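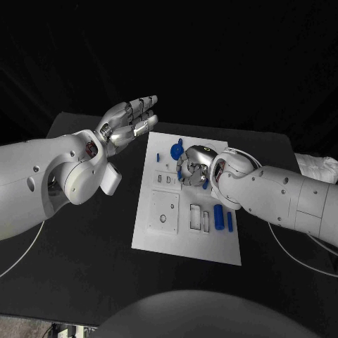 Griltley College opens bridging program for senior students

Griltley College will open a bridging program in September for Year 11 and 12 students who have fallen behind and are unsure whether further study is open to them.

The Flavia Program will run for 15 weeks each term cycle, with sessions from 4 pm in the senior library. Enrolment is free to students at any government school in the district.
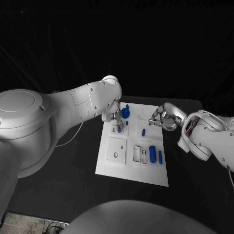 "Many capable young people decide too early that university or a trade course is closed to them," said the principal, Nazma Abeysekara. "We want them to have that conversation with a teacher before they make up their minds."

A trial of the program over the past 2 years drew 916 students. Each was paired with a study adviser and set a written plan covering attendance, assessment dates and subject choices. Families were invited to the first and last meetings.
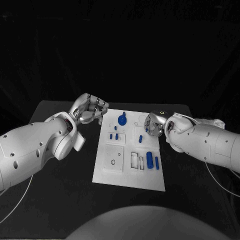

Rezaul Bhattacharjee, head of senior studies, will coordinate the program. He said places would be offered in order of application, with a share held for students in their final year — including those returning after time away from school.

Application forms are available from the college office and from school careers advisers.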